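Exercise 4: Recording a Bowl-Handling Task With the Hand-Held Gripper

Course page, Robotics Practicum, Quintanilla Technical College
Last revised 2022-11-29

This exercise is completed by student teams of three in the second half of the practicum. Each team records demonstrations of a tableware task outside the laboratory and submits them to the Trukier course server. Teams must have passed the equipment check in Exercise 3 before signing out a gripper.

Materials

One hand-held gripper with cable
Bowls and plates of at least two kinds
A table with a cloth
The printed log sheet

Preparing the table

Place the tableware on the cloth before the gripper is switched on. Leave enough open space on the cloth to set down one bowl without touching another. Patterned cloths and decorated dishes are permitted. Note the starting arrangement on the log sheet and return to it before every demonstration.

Check that the cable hangs freely and does not cross the part of the table where the bowls will be moved.

Performing the grasp

Open the fingers fully and approach the bowl from the side. Place one pad inside the rim and the other outside, then close the fingers slowly until both pads meet the wall of the bowl. The metal parts of the fingers should not touch the glaze. Raise the bowl a short distance and pause before carrying it to its new position.

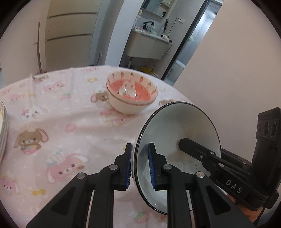

Rim grasp with the bowl tipped on edge and held just above the cloth.

Keep the wrist steady during the pause. A bowl that turns between the pads has been gripped too close to the edge; lower it, open the fingers, and begin the demonstration again. Do not correct the grasp with the free hand while recording, as such recordings are not accepted.

Lower the bowl until it rests on the cloth, open the fingers, and withdraw the gripper along the same path before stopping the recording.

Number of demonstrations

Each team member records 5 demonstrations with a single bowl and 5 with nested bowls. Failed attempts are kept and marked "F" on the log sheet.

Submission

Upload the recordings in one folder named with the team number, followed by the scanned log sheet. Teams working at the Plollberg campus use the same server but select their own section from the menu. Grippers are returned to the Histel equipment room with the pads wiped clean and the cable coiled.

Assessment

The exercise is worth 6 points: 4 for the recordings and 2 for the log sheet. Late folders are accepted until the end of November with the loss of one point.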